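Bodeo Mock Trial Kit – Classroom Set

Two complete cases, one civil and one criminal, written by Venla Turunen for high school teams. Witness statements, exhibits, jury instructions, score sheets. 238 pages, three-hole punched. Binder not incuded.

New for September: the Niskanen lease case. Landlord, tenant, changed locks. Kids love it.

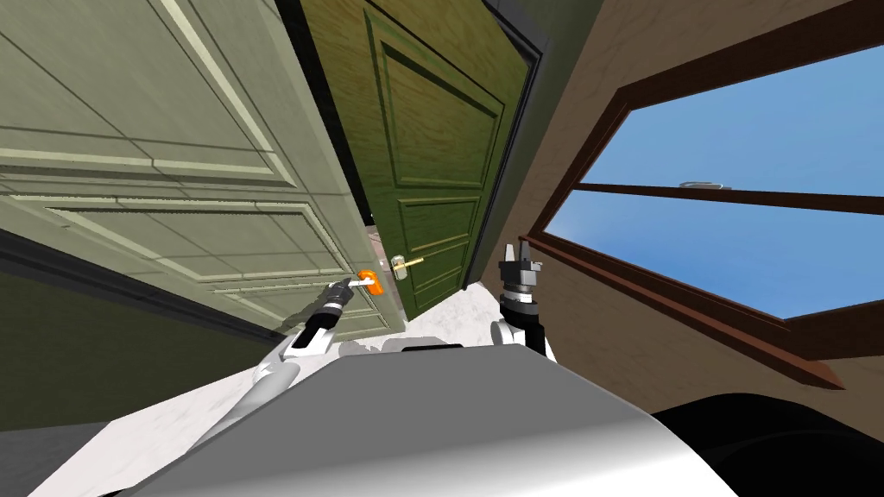
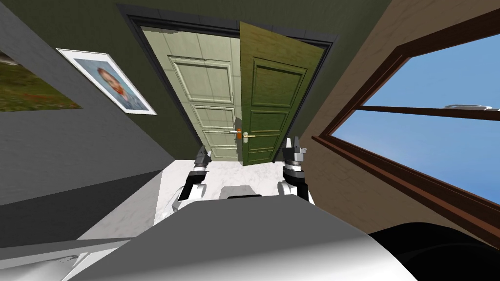

Ordering

Grades 9 and up. Ships from Evholm, school purchase orders OK. Orders over $200 ship free – lower 48 only, sorry. Judge's gavel sold seperately.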